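## 4. Recording a demonstration in the simulator

You have installed Clirnus, the practice arm loads without an error box, and you have read Section 3 or at least scrolled past it with respect. Now you get to drive.

In this section you steer the simulated arm by remote control while Lerkau, the recorder, writes down everything you do. Everything includes the wobbling. The policy you train in Section 6 will learn the wobbling too, with great sincerity.

### 4.1 Before you start

- Set the session length to 900 steps. Longer sessions are allowed, but we have yet to see a person improve after step 900.
- Set the hand controller to **Relative**. Absolute mode maps your wrist directly to the robot's, and you will find out how often you scratch your nose.
- Check that at least 2 GB of disk space is free.
- Load the task file `stuker_beam`. It gives you a pale platform on sandy ground, a short upright block and a long beam.

> **Note:** The Stuker tasks are lit by a low sun, so there are shadows all over the platform. They don't affect contact. They do affect people, who steer around them.

### 4.2 Driving the arm

1. Press **Home** and wait for the status light in the toolbar to turn green.
2. Squeeze the trigger halfway to take control. Let go and the arm holds its pose, which makes the trigger your brake, your pause button and your coffee break.
3. Set the speed slider to **Min**. Yes, it feels like pushing a piano through syrup. Leave it there for your first session anyway.
4. Bring the wrist over the beam with the gripper open. Do this part in one smooth move. Long hesitations get recorded as long hesitations, and the robot will reproduce them at the same spot, looking thoughtful.
5. Turn the wrist until one finger will come down on each side of the beam. Orbit the view before you commit. From a single angle, every grasp looks perfect.
6. Lower straight down. If a finger touches the top of the beam, back off and try again. Don't lean on it.
7. Close the gripper with the thumb wheel. Stop when the force readout reaches 200. The wood won't complain past that point, but the physics solver will, and it complains by throwing the beam over the horizon.
8. Raise the beam clear of the platform, carry it to the target marker and set it down. Open the gripper fully before you move away.
9. Press **Keep** or **Discard**. There is no **Keep But I Can Explain**.

> **Caution:** Don't drag the beam along the platform to save time. It works in the simulator. On a real arm, the same motion will take the finish off your table and possibly the pads off your fingers.

### 4.3 Working close to the upright block

The block is an obstacle, and the beam starts with one end near the foot of it. Most discarded recordings die in this corner. The fingers are fine; it's the wrist that does the damage, because you're watching the fingers.

Switch to the high side view with **V** and keep an eye on the space between the wrist and the block all the way down.
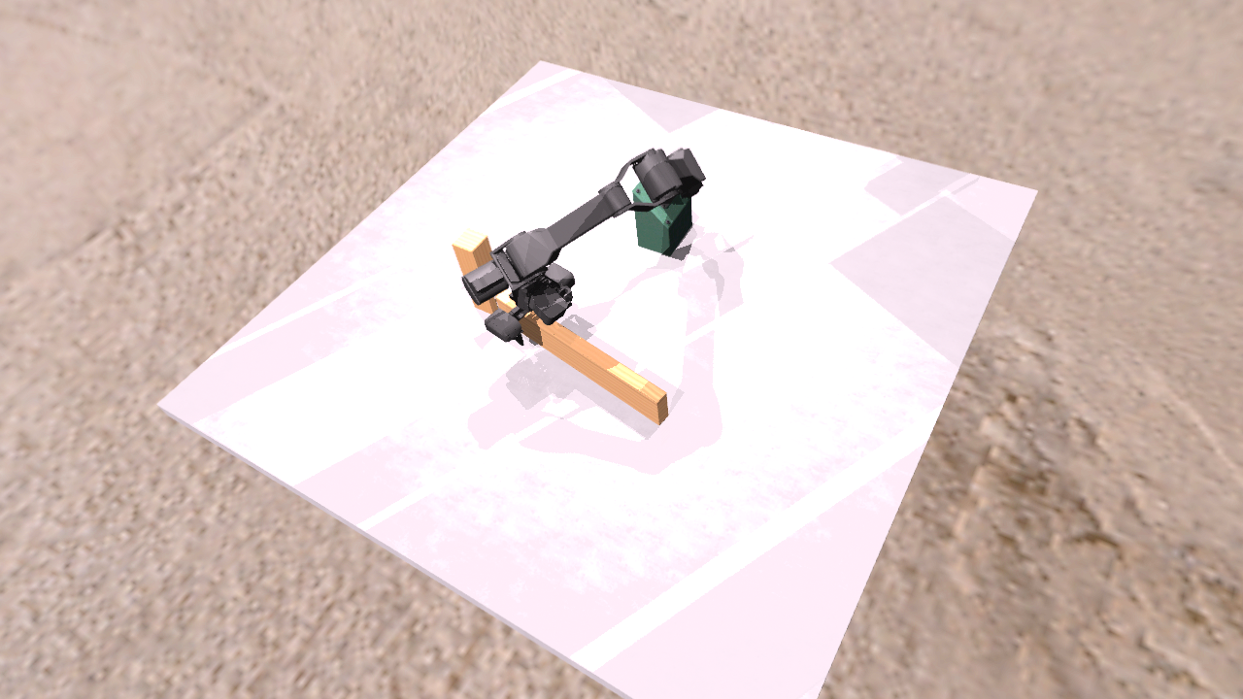
*Figure 4-2. Fingers on either side of the beam near its left end, with the upright block close to the wrist.*

If you bump the block, finish the move and press **Discard**. Don't stand the block back up mid-recording. Yu-na Bang, who wrote the task files, once did this very neatly, and for a week the trained arm knocked over every block it met so that it could tidy up afterward.

### 4.4 How many recordings?

Record 100 good ones before training. Discarded attempts don't count toward the total, however much you learned from them.

> **Note:** Lerkau saves on **Keep** only. If you close the window first, the session is gone, and support will be sympathetic but brief.

Go on to Section 5 to trim the dead time from the start of each recording.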